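Zakstead Makerspace
March walkthrough, ground floor, with my notes

Okay, I did the rounds with Aishwarya before we opened up, coffee in hand. Comments are mine, so blame me if something's off!

Exits and aisles
Front door: OK. Opens all the way, closes by itself.
Back door: NEEDS WORK. It sticks at the bottom and I had to put my shoulder into it. Cormac has the plane and says he'll get to it before the next open house.
Aisle by the lathes: OK now. Two bins of offcuts were in the way – I moved them under the stairs myself (you're welcome).

Fire stuff
Extinguisher, kitchen: OK, needle in the green.
Extinguisher, paint corner: FAIL. Tag is out of date, and somebody hung an apron over it. Please don't hang aprons on it!
Smoke alarms: all 4 beeped when I pressed the button. The one over the kiln is so loud I nearly dropped my coffee.
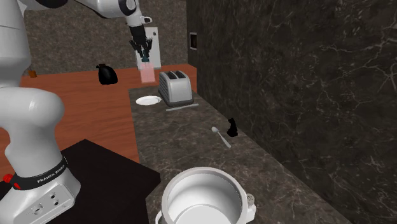 Electrical
Extension cords: one pulled. The orange one had a nick near the plug and I cut the end off so it can't sneak back.
Panel 2: labels are faded, Jitendra is printing new ones.
Outlet by the sink: trips and resets fine.

First aid
Box: low on the big bandages and out of eyewash. I've asked Bernadette to order both.
Sign-in book: OK, but write neatly, folks. I spent ages on one entry and still can't tell if it says "thumb" or "thump."

Back door and paint corner get rechecked in April.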